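### 3.2 Preparing the stems: greenery, tables and the matter of leaves

Most of what has been written on home flower arranging dwells on the blooms, and we understand why, for they are what people remember. Yet anyone who has spent a Wednesday morning in the back room of a florist's knows that a good part of the work happens before a single flower is placed, and that much of it has to do with leaves. Stems are stripped, sprigs are trimmed and laid by, and little heaps of green gather at the far side of the table while the person doing the work thinks about something else entirely. It was these heaps that first caught our interest, and we make no apology for lingering over them.

Our observations come from two places, the Virág shop and the teaching room at Evetmont, where Imre Kocsis has run evening classes for beginners for longer than he cares to say. Between them they gave us 229 arranging sessions, of which 111 were led by a teacher and the rest left to the arranger's own devices. Kocsis kindly let us rummage through his lesson notes as well (they are kept in a shoebox, in no order we could discover), and a good many of the terms used in this section are his. A "sprig" is a piece of stem with its leaves still on, long enough to be used again. A "scrap" is anything smaller. The line between the two is a matter of taste, and we found that arrangers drew it quite differently depending on how full their vase already looked.

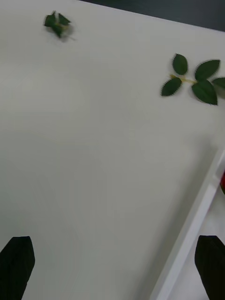
**Figure 4.** Rose greenery on a white tabletop, with a leafy sprig to the right and a smaller bunch of leaves to the left.

Rose foliage deserves a few words of its own. The leaves are toothed along their margins and hold themselves at all sorts of angles to the stem, so that a sprig put down flat will seldom lie as neatly as a blade of grass would. Beginners tended to fuss over this. They would turn a sprig over, pinch off a leaf that pointed the wrong way, and then regret it when the vase wanted filling on that very side. The more practised arrangers left their sprigs alone until they had a place in mind for them, and they were also a good deal slower to call anything a scrap.

The surface itself mattered more than we had expected. At Virág the older benches are dark and well scarred, and small leaves get lost on them, whereas on a pale table every bit of green shows up and is far more likely to be picked up and used. We recorded 3,041 separate pieces of foliage in the Leltoso ledger, noting for each whether it ended in the arrangement, in the water bucket or in the bin. Pieces set down on pale tables found their way into the vase more often, and this held for all but 13 of our arrangers, most of whom preferred to work with the bucket at their feet and hardly used the table.

We also asked people to say, in their own words, why they had kept a given sprig. The answers were charming and not always helpful ("it looked as though it wanted to go somewhere" is one we have pinned above the desk), but they could be sorted with a little patience using the Ruvden headings described in Section 2. Length of stem came up most, followed by the lie of the leaves. Colour was mentioned less than we had supposed, and mainly in February, when there was little else in the shop to choose from. We return to these answers in Section 5, where they are set beside the finished arrangements.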